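Ticket: Shared calendar shows meetings one hour off after clock change
Opened by: Rawan Awad, Clidside
Assigned to: Qusai Moussa, Bornen support
Product: Stilliline Calendar, hosted
Priority: Normal
Opened: 27 March 2021
Status: Closed

Rawan Awad wrote:

Meetings in our shared room calendar are showing one hour late for part of the staff. It started after the clocks changed. If I open the 9:00 planning meeting in the web view it says 9:00. The desktop program says 10:00 for the same meeting. My phone agrees with the web view. We have 30 people on this calendar and I have heard from the ones in the front office so far. Only repeating meetings are wrong. A one-time meeting I made this morning is right everywhere.

Already tried: signing out and in, restarting the desktop program, checking that the computer clock is correct. No change.

Qusai Moussa wrote:

Thanks, the detail on repeating meetings helps. Please send me three things:

1. The time zone shown under Settings, General in the web view.
2. The time zone shown in the desktop program. It is a separate setting and does not follow the web one.
3. One of the affected meetings, exported as a file. Open the meeting, choose More, then Export.

Please don't move any meetings by hand yet. If someone drags a meeting back an hour, the change is saved for everybody and the people who had the right time will then see the wrong one.

Rawan Awad wrote:

The web view says Eastern Time (US and Canada). The desktop program says "UTC-5, no daylight saving". I didn't set that and I don't remember being asked. Export attached.

I'm afraid someone has already dragged the Thursday-style recurring slots in the lab room calendar. I put them back. The booking name on the room page is right, the hours under it are not.
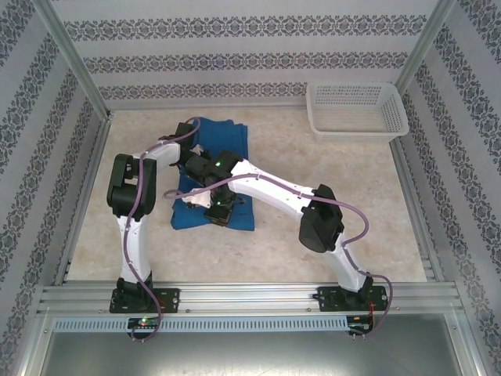 Lab room header picture: two arms on the rail, folded blue cloth between them.

Qusai Moussa wrote:

The export shows the cause. The series was created through the import tool and carries a fixed offset in place of a named zone. A meeting saved with a fixed offset stays put when the clocks move, and the programs then disagree on how to show it. The web view and the phone app guess the zone from your account. The desktop program takes the file at its word.

There are two parts to fix. The first is on your side:

In the desktop program go to Tools, Options, Region. Change the zone to Eastern Time (US and Canada). Tick "Adjust for daylight saving". Close the program fully, including the icon in the tray, and open it again.

The second part is on ours. I can run a repair on the series that came in through the import. It rewrites the offset as a named zone and leaves titles, guests and notes alone. The calendar has 700 entries and 500 of them came from the import, so I would like to run it after your office closes.

Rawan Awad wrote:

I changed the setting on my computer and the planning meeting is still at 10:00. The all-day entries did move, and now they start at the right place. Before, they ran over into the next day, which I had not noticed.

Go ahead with the repair tonight. Will people get an email for every meeting? We had that when we moved over from Manalastas and it was a bad morning.

Qusai Moussa wrote:

No emails. I have turned off notices for the repair job. The planning meeting staying at 10:00 is expected until the repair has run – the setting only covers entries that already have a named zone.

I tested the repair on a copy of your calendar with 20 of the series. All came out at the correct hour, both before and after the clock change.

Qusai Moussa wrote:

Repair finished. The log shows no errors. Two series were skipped because their owner account has been removed. They are "Supplier call" and "Key check". They can't be rewritten without an owner. Please assign a new owner under Calendar, Manage, Orphaned items, and I will run those two separately.

Rawan Awad wrote:

Planning meeting is at 9:00 in all three places. I took over both orphaned series under my own name. The front office still had the old times until they closed the desktop program from the tray, so that step does matter.

Qusai Moussa wrote:

Both remaining series are repaired. The import tool will ask for a named zone from the April update. Until then, choose the zone by hand on the second import page – the box is blank by default, and blank is saved as a fixed offset.

Rawan Awad wrote:

Checked both, they are fine. You can close this.

Resolution: Time zone corrected in desktop program, imported series repaired, two orphaned series reassigned and repaired.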